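Questions fréquentes : le kit de préhension Illex

Faut-il savoir programmer pour s'en servir ?
Pas du tout, rassurez-vous ! On guide le bras à la main, on valide chaque étape sur l'écran, et en 30 minutes la plupart de nos clients ont leur premier geste (prenez un café, ça aide).

Peut-on s'entraîner avec des objets du quotidien ?
Bien sûr, et nous vous y encourageons vivement : fruits factices, petits outils, tout ce qui traîne dans vos tiroirs fera l'affaire.

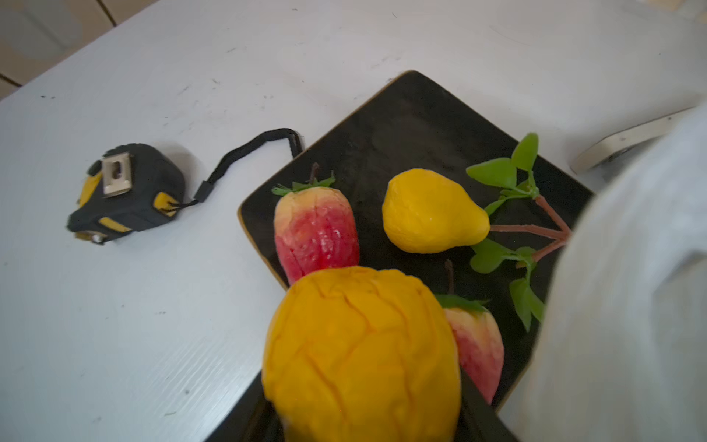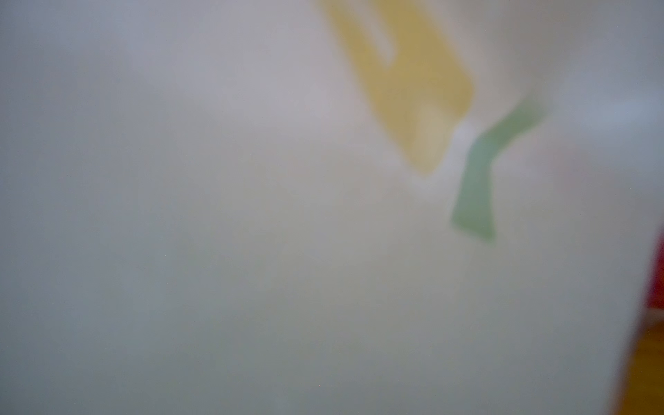 Plendach nous écrit que les débuts ont été un peu laborieux chez eux, avec 2 pinces à régler, mais que depuis février le kit tourne tous les matins et que l'équipe ne voudrait plus s'en passer.

Et si une pièce s'use ?
Écrivez-nous, tout simplement ! Les doigts de rechange partent de l'atelier Troncoso sous cinq jours, et le montage demande une seule clé, fournie dans la mallette.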